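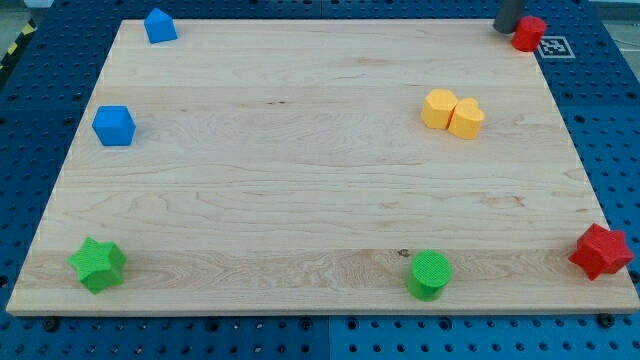 Introduction to Timber, Handout 4: Movement in solid wood

Module tutor: Benedita Garcia. Workshop sessions: Soudabeh Ebrahimi.

Read this before the May workshop. Bring your notes from Handout 3 on cutting and drying, as we will use the same terms.

4.1 Why wood moves

Wood takes in moisture from damp air and gives it up to dry air. As it does so it swells and shrinks. This goes on for the life of the piece, however old the timber is. Paint and varnish slow it down but do not stop it.

The amount of water is given as moisture content: the weight of water divided by the weight of the wood when fully dry, written as a percentage. A sample that weighs 274 g before the oven and 250 g after it has lost 24 g, so its moisture content was 9.6 per cent. Note that we divide by the dry weight. Dividing by the first weight is the most common mistake in the coursework.

4.2 Direction

Movement along the grain is very small and can be ignored in furniture. Across the grain it matters. It is greatest in the direction of the growth rings (tangential) and less from the centre of the tree outwards (radial). In many timbers the first is close to twice the second. A plain-sawn board therefore changes width more than a quarter-sawn board of the same size, and it is also more likely to cup.

4.3 Wide panels

A wide panel is usually made by gluing narrower boards edge to edge. The glued panel still moves across its full width. What gluing up does allow is some choice over how the boards are placed. Some makers turn every second board over so that the rings face up and down in turn. Others keep them all the same way and hold the panel flat with a frame or battens. Fitzsimmons sets out both views in chapter 2 -- we will not settle it in class.

4.4 Fixing a panel

Never glue a solid panel into a frame on all four sides. Let it sit in a groove with a gap at each side. Table tops are held with buttons or slotted screws. Breadboard ends are glued at the middle only, with the outer pegs in slotted holes.

Exercise

A sample weighs 112 g before drying and 100 g after. Find its moisture content. Then say which way a plain-sawn table top will move if it is made in a damp shed and taken to a heated house, and sketch a suitable fixing.

Hand in to Soudabeh by 12 noon on the day of the workshop, room 2, Pendisthorpe building.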